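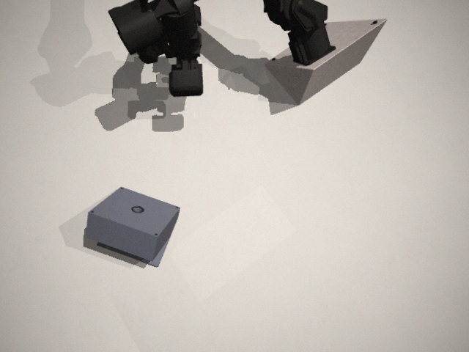
Graltent workshop, Stovia site
Two-arm cell: checklist before unattended running
Month: December
Task under review: peg into box socket, then box to packing bench

1. Guarding and floor
Floor clear of loose parts — PASS
Walkway tape intact — PASS
Gate switch stops both arms — PASS. Tried from each side of the gate.
Comment: tape by the gate is lifting at one corner. Replace at next clean.

2. Arms
Mounting bolts tight — PASS
Cables clear of joints through full travel — PASS WITH COMMENT. Left arm cable rubs at full reach. Add a clip.
Grippers close fully when empty — PASS
Arms hold position on power loss — PASS

3. Box and plate
Four corner screws present and flush — PASS
Socket in top face clear of swarf — PASS
Box sits flat on plate — PASS
Comment: the operator still has to check the socket by eye. Neither arm can tell a blocked socket from a badly lined up peg. It pushes, stops and asks for help in both cases.

4. Trial run
Simulated insertions: 552 tried, none dropped.
Insertions on the floor: 114 tried, 100 completed without help.
Longest run without a stop: 61.
Result — FAIL for unattended running. Vulico's own target for this job is no stops in a full shift.
Comment: most stops came after the box had been put back on the plate slightly turned. A person would nudge it straight without thinking. The simulation always starts with the box square, so that figure should not be used for planning shifts.

5. Other chores asked about
Sweeping under the bench — not ready. Keep on the rota.
Wiping down the plate — possible with a pad fitted, but it leaves the corners. Hand wipe at end of shift.
Sorting mixed screws — not tried. Correia tray has not arrived.

6. Decision
Attended running allowed, one operator within reach of the stop button. Unattended running not allowed. Repeat section 4 once the plate has locating pins and the cable clip is on — same peg, same box, no changes to speed.

Copy to Vulico. Keep one copy at the cell.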